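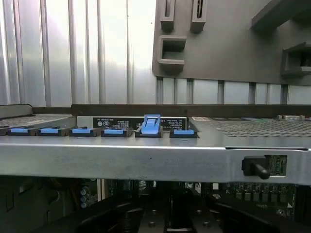
About the Kititz disassembly group

Kititz is a small research company working on one question: how can a robot take an old computer apart without breaking the parts worth keeping? We started with hard drives and moved on to expansion cards, which are harder. A card may be held by a screw, a clip, a slot latch or all of them at once, and two machines of the same age can differ in every one of those details.

Our method is called Rilero. Most earlier systems we tried worked from a stored plan for each model of computer. Rilero has no stored plan. It looks at the machine from the wrist, picks the fastener it is most sure about, tries to release it, and then looks again. Each attempt ends with a light pull on the part - if the part moves freely it comes out, and if it resists the arm lets go and goes back to looking.

The light pull is the main thing we have added. A wrist view is close and detailed, but the fingers often hide the very place where the card is held. Force readings fill in what the view leaves out. A card still held by its slot latch resists at one end and gives a little at the other, and the system has learned to tell that from a card held by a screw at the bracket.
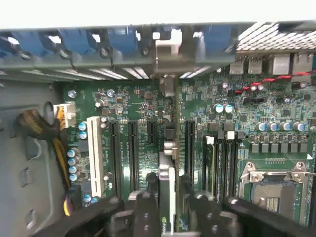
Flilteck, the recycling firm that tests our work, told us early on that speed mattered less to them than damage. A slow arm can be left running through the night, they said, but a cracked slot means the whole board goes to scrap.

So damage is what we measure first. In our latest trial the arm made 833 attempts at removing a part. Of these, 212 ended with the arm letting go and looking again, and 63 ended in a full stop where a person had to step in. Most of the full stops came from plastic latches that had gone stiff with age. We don't yet have a good answer for those.
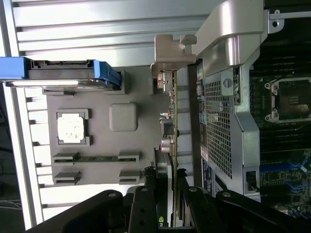 The trial also showed where the method is weak. Loose cables are still a problem, as they shift when touched and the earlier view is then out of date. We now make the arm look again after any contact with a cable, which costs time but has cut down on snags.

Training needs less data than we had planned for. The first working version used 200 recorded removals, all guided by hand in our workshop at Hirano. We have added more since March, mainly of older cases with unusual brackets.

We share our results with anyone working on repair or reuse, and we are glad to hear from firms with mixed batches of old machines.

Page updated 2025-08-09

12 shares | 3 comments

Related
Rilero: how the light pull works
Stiff latches and what we have tried so far
Visiting the Hirano workshop
Working with Flilteck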